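About us

Triko is a small workshop in Kestanholm. We set up, look after and mend two-arm robot cells. Mostly bench cells, the kind that clamp to a table. Started out doing callouts for Farquharson, still do.

What we get asked about most is grippers. Pads wear, fingers drift, one arm ends up a touch lower than the other and then nothing hands over properly. So every cell gets the same check: bring both grippers in over the middle of the table, slowly, and look at the gap. Adjust, go again. 30 passes before we sign it off, 9 if its only a pad change.

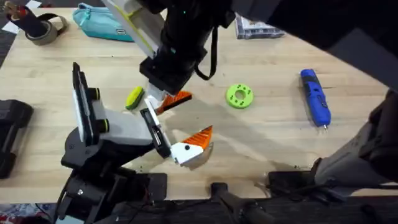 Two-arm bench cell, grippers nearly touching. Orange ridged pads, rotary tool at right.

Cables next. Loops need slack at full reach but not so much they drag on the work. Then clamps, base screws, all done up by hand and marked. Pads looked at every 1000 cycles, sooner if your parts are gritty.

Everything goes in the Trotetell log, 766 entries so far, and you get a copy of the pages for your own cell. Spares kept here, we dont wait on post if we can help it.

Workshop open from 8am, ring first please. Closed for stocktake in June. New cells by arangement, repairs any time.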